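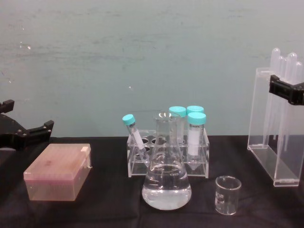
Week 2 handout: setting up your bench before you pipette anything

Okay, so I promised I'd write up what I said too fast at the end of lab. Bench setup sounds dull, I know, but most of the sad results I read in April come from people who reached over something and knocked it, or grabbed the wrong tube. You don't need much out at once. Pipette tips on one side, the clear rack in the middle with its turquoise-capped tubes, the flask in front of the rack, and that's plenty for a first dilution!

We're using the black cloths again this term. Clear plastic on a white bench disappears on me (my eyes, my problem), and I can read a liquid level much faster against something dark. Smooth the cloth before you put glass on it.

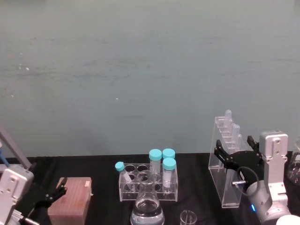

Now, racks. Our racks have two rows, and I'd like you to keep stock in the back and whatever you're working on in front. The holes are sized for the fat centrifuge tubes, so a skinny tube will lean over. Leaning is fine while it's capped. Once you open it, move it to a Vokard rack from the drawer under the sink, please, the holes in those are smaller.

Setup, in the order I do it:

1. Label everything first. Initials, contents, date. Write on the tube, because caps get swapped.

2. Fill the flask with 30 mL of distilled water. Read the level at eye height, bottom of the curve.

3. Put the tubes in the rack with their caps on, and leave yourself a few open holes to work in.
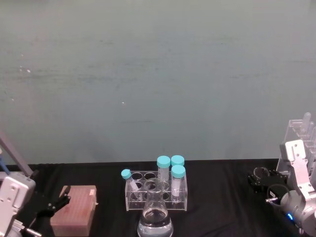
4. Open the tip box last. Close the lid again if you walk away, even for a minute.

5. Check your pipette. Draw up water 3 times and watch for drips.

Tips: take them from one corner and go along the row. I don't care which corner! The Tetport boxes are on the shelf by the door, 12 of them at the moment, and if you finish one, leave the empty in the tray for refilling.

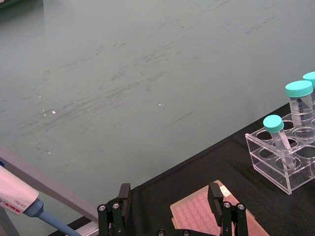
Fig. 4. Tube rack and tips on the black cloth.

For next time, read section 7 of the lab manual and bring a marker that works on plastic.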